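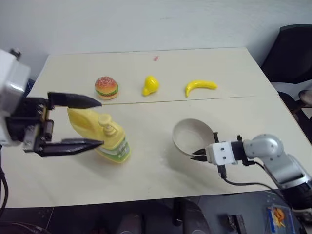 From: Rodel Dela Peña
To: cell-practice list
Date: October 22, 2019
Subject: Re: [cell-practice] Draft 3, section on shared tabletop work

Ourania Makris wrote:

> Section 5 of the draft says the two arms "shall not occupy
> the same zone at the same time." Does this apply when both
> are working on one object? At Dimitriou we have tasks where
> one arm steadies a bowl and the other puts something in it.
> Read strictly, the rule forbids the whole task.
>
> Also, is the 600 mm clearance measured from the table edge
> or from the arm base? Our two sites read it differently.

Ourania,

On the first point, the wording is too strict and I will change it. The intent was to stop unplanned overlap. Proposed text:

5.2 Each arm has a home zone. The area reachable by both is the shared zone.
5.2.1 Only one arm may move in the shared zone unless the task sheet lists a joint step.
5.2.2 In a joint step, one arm is named as holder. The holder keeps its position until the other arm has left the shared zone or the operator ends the step.
5.2.3 If either arm faults during a joint step, both stop. Grippers keep their last commanded state. Automatic opening on fault is not allowed.

Pumis asked for an exception to 5.2.3 for soft items. I would leave it out. We went through 2,132 task records from the Hindora cells in February, and the entries where a gripper opened on fault included soft items as well as rigid ones. Dropping the item was the usual result.

On the second point, measure from the outer edge of the arm base. The table edge moves if somebody swaps panels, and the base does not.

Two related items while the section is open:

Cables. Draft 3 says "cables shall be managed," and this cannot be checked. I suggest: "With the arm at each limit of its programmed travel, no cable shall be pulled tight, and no loop shall enter the path of the other gripper." A loop resting on the work surface is acceptable if it passes that test.

Seating. Operator chairs stay outside the 600 mm line while the arms are powered. The Clustier checklist already has this as a line item and we can copy the form of it.

I have not touched the speed limits in section 6. Those depend on gripper type – long fingers and short fingers should probably not share one number – and I would like measurements before we argue about it.

Please send objections to 5.2.2 in particular. The holder rule is the part I am least sure of for handovers, where the role changes in the middle of the step.

Rodel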